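Home > Forum > Teaching & Teleop > Browse > Ask > Log in

Filed under: Demonstrations, Small grippers, Bathrooms (yes, really)
4 min read

Operator keeps fumbling the cup and packets at the basin. Throw the takes away or keep them?

posted by dampsocket

We're teaching a two-fingered arm to tidy a hotel-style washbasin by remote control. The job sounds like something you'd give a bored teenager: cup back beside the basin, small packets back in the tray, leave the soap alone. I drive, the arm copies, the recording goes off to be learned from.

I've done 46 takes so far. In 26 of them I did something daft on the way, such as nudging the cup sideways before getting hold of it, or pinching a packet by its corner and having to put it down again. The task got finished in all of them. My colleague on the Mornico project says bin every take with a wobble in it. I say that leaves me with twenty takes and a sore wrist.

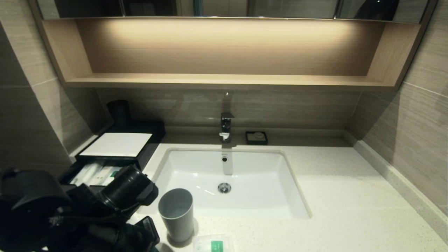 Should a demonstration with a mistake in it be kept if the operator recovers?
Keep it if the recovery is one you'd be happy to see the robot do by itself, and cut it if the mistake is only you being tired.

That's the rule I was given, anyway, and it sounds lovely until you have to apply it at half past four in the afternoon. I can't always tell which sort of mistake I've made. Any advice from people who have done this for longer than I have?

Tags: teleoperation, demos, grasping, data cleaning

kettle_descaler

Keep more than you think, but sort them. When we did the Kitis kitchen job we made 3 piles: clean, fumbled and fixed, hopeless. The first pile teaches the task. The second teaches what to do when the cup isn't where the hand expected it, and the robot will need that far more often than you'd like, having no shame and no peripheral vision.

The trouble starts when the fumble and the fix get mixed up in one lump. If you record yourself knocking the cup and then picking it up, the learner may decide that knocking the cup is step one. We had an arm that gave every mug a polite little shove before grasping it, like a man testing whether a cat is asleep. It had learned that from me.

What worked better was to start some takes in the bad position on purpose. Put the cup too close to the edge by hand, turn a packet over, then press record and fix it. You get the recovery without the blunder in front of it. I'd do a few of those for each kind of muddle and then go back to ordinary takes so the odd ones don't take over.

Also trim the dithering. If you hover for ages deciding which packet to go for, the robot learns to hover. Ours became very thoughtful indeed.

One more thing to check is what the wrist camera gets to see while you drive. You're standing there with a whole head and two eyes, and you can see the far side of the cup. The arm might be working from a view that is half fingers. 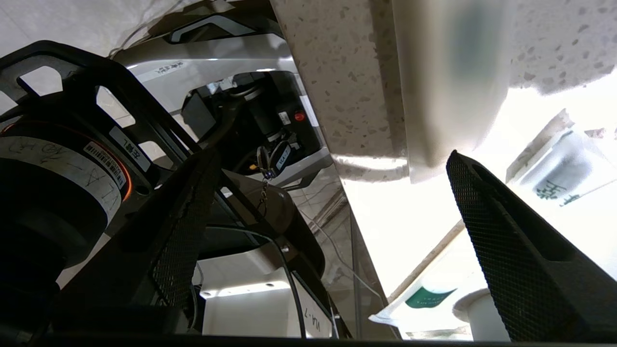

So try driving a session from the camera feeds alone, with your back to the basin. It's miserable for the first hour and you will say things. But any grasp you can't manage that way is one the robot probably can't learn that way either, and I've found my fumbles drop once I stop relying on things the recording doesn't contain. If it's still hopeless, change the angle you come in from before you blame your hands.

As for your colleague: ask them to drive for an afternoon. Opinions on wobble tend to soften.

grommet_and_sons

just delete the bad ones. storage is cheap but so is doing it again

pondlife_north

Half agree with the above, but doing it again isn't cheap if your wrist hurts. Take breaks. I stop after 4 good takes in a row, walk to the window and back, then carry on. The fifth was always the one where I got cocky.

On telling the two kinds of mistake apart, don't judge them on the same day. I put a one-word note on each take as I go ("slipped", "late", "sneezed") and watch them back the next morning with tea. Tired mistakes all look alike: the fingers close too early, or the hand sets off for the next thing before it has let go of the last. The useful ones usually have a visible cause, like a packet that slid.

We use a setup from Lukáč that lets you mark the recording with a foot pedal while driving. Handy, though I spent the first session marking every time I crossed my legs.

dampsocket (original poster)

Thanks, all. Tried it with my back turned this morning. I see what you mean about saying things. Going to re-sort the 26 before I record any more, and my colleague has been offered a turn and has found an urgent email to answer.

Previous thread | Next thread | Back to Teaching & Teleop | Help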